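What I put in the toiletry bag

My trip to my cousin Albane is in March and I started to prepare the small things already. My husband laughs at me, but he is the same person who bought shaving foam at the airport three times last year. So I don't listen.

My method is simple. I take everything out of the bathroom drawer and I put it on a table, never on the bed. On the bed the small things roll under the blanket and then you find a tube of cream with your foot at night. On a table you see at once what you have two times and what is missing.

Then I make groups. What I need on the first evening goes together, and it must be on top in the bag. The things still in their package make another group. I used to open everything at home to save space, but now I leave the razor closed until I arrive – I cut my finger once looking for a comb, and it was enough for me.

Bottles I do last. I close them again, hard, and each one gets its own little bag. In 2 trips from 3 something was leaking before I did this.

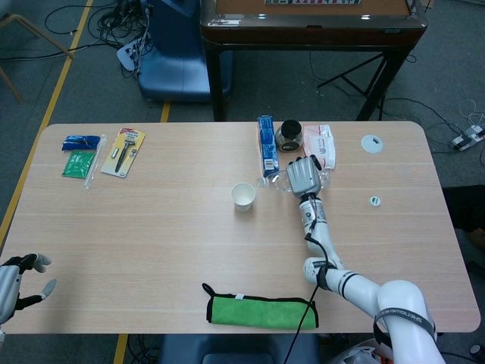

The toothpaste is always a question for me. The box takes place in the bag, but it protects the tube, and I don't like to find toothpaste on my tissues. This time I think the box will stay. Tissues I put in the side pocket, where I can reach them on the train without opening everything.

The bag itself is from Prilta, I paid 22 for it and the zipper is still good. Marlene has the bigger one and she says it is too big, she fills it with things she never uses.

Tomorrow I must look for the nail scissors.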